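### 4.2 Ordnung an der Lochwand

Von den Aufbewahrungsformen, die wir in den Haushalten und Gemeinschaftswerkstätten von Stestaditz erhoben haben, wird die Lochwand am häufigsten genannt, wenn die Befragten nach einem »festen Platz« für Werkzeug gefragt werden. Schubladen und Kisten kommen in den Gesprächen ebenfalls vor, dort aber meist als Sammelort für Dinge, die gerade nicht gebraucht werden. Die Auswertung in diesem Abschnitt stützt sich auf 212 Begehungen, bei denen insgesamt 2.832 Ablagevorgänge protokolliert wurden. Als Ablagevorgang gilt jedes Aufhängen, Hinlegen oder Wegräumen eines einzelnen Gegenstands, auch wenn dieser kurz danach wieder in die Hand genommen wird.

Wanyama und Hervieu unterscheiden in ihrer Vorarbeit zwischen gebundenen und freien Plätzen. Ein gebundener Platz gehört nach Auskunft der Nutzer genau einem Werkzeug, ein freier Platz wird von Fall zu Fall belegt. Wir übernehmen diese Unterscheidung, wenden sie aber auf den einzelnen Haken an. An derselben Wand können beide Formen nebeneinander bestehen, und gerade dieser Mischzustand war in unserem Material der Normalfall. Ganz ohne freie Haken kamen nur wenige Wände aus. Mehrere Befragte gaben an, sie ließen bewusst Stellen offen, damit ein neu gekauftes oder geliehenes Werkzeug nicht gleich auf der Werkbank landet.

Für die Bestückung ist außerdem die Form des Griffs entscheidend. Ein Farbroller mit einem länglichen Schlitz im Griff lässt sich über einen Drahthaken schieben, ein Schraubendreher ohne Öse muss dagegen auf dem Haken aufliegen (Abb. 3). In den Protokollen führen wir das erste als »eingehängt«, das zweite als »aufgelegt«.

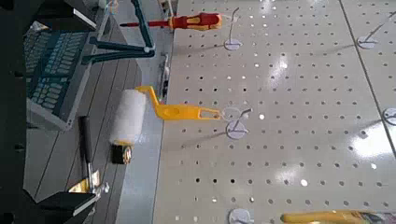 **Abb. 3:** Lochwand in Weiß mit Drahthaken auf runden Sockelscheiben; Schraubendreher aufgelegt, Farbroller eingehängt, mehrere Haken frei.

Aufgelegte Werkzeuge wurden in den Begehungen deutlich öfter an einen anderen Haken zurückgebracht als eingehängte. Lemaire vermutet, dass ein Haken, der nur als Auflage dient, für die Nutzer austauschbar bleibt: Er passt zu vielem und wird deshalb mit keinem bestimmten Gegenstand verbunden. Die Gespräche sprechen teilweise dafür. Eine Teilnehmerin sagte, der Roller habe »seinen Nagel«, die Schraubendreher hingen »irgendwo da oben«. Andere Befragte ordneten auch ihre Schraubendreher streng nach Größe, sodass die Griffform allein den Unterschied nicht erklärt.

Malerwerkzeug nimmt in der Stichprobe eine Sonderstellung ein. In 76 Begehungen fanden wir es am selben Ort wie das Schraub- und Schlagwerkzeug, obwohl es nach Angabe der Haushalte viel seltener benutzt wird. Begründet wurde das überwiegend mit dem Bezug des Rollers, der beim Liegen Druckstellen bekomme und besser frei hänge. Hinzu kommt der Platzbedarf: Ein Rollerbügel sperrt in jeder Schublade, an der Wand stört er kaum. Einige Befragte nahmen den Bezug zum Lagern ganz ab und hängten nur den Bügel auf; diese Fälle haben wir nicht gesondert ausgewertet.

Schwieriger war die Kodierung der Wandränder. Werkzeuge, die quer hängen, ragen mit der Klinge oder dem Schaft leicht über die Platte hinaus. Besnard zählte solche Fälle zunächst als »unordentlich«, Bodin als »regulär«, da der Haken selbst korrekt belegt sei. Nach einer zweiten Durchsicht im März haben wir uns auf die Position des Griffs geeinigt. Liegt er über der Platte, gilt das Werkzeug als aufgeräumt, unabhängig davon, wie weit der Schaft übersteht. Zwei Begehungen blieben strittig und wurden aus der Berechnung in Abschnitt 4.3 herausgenommen.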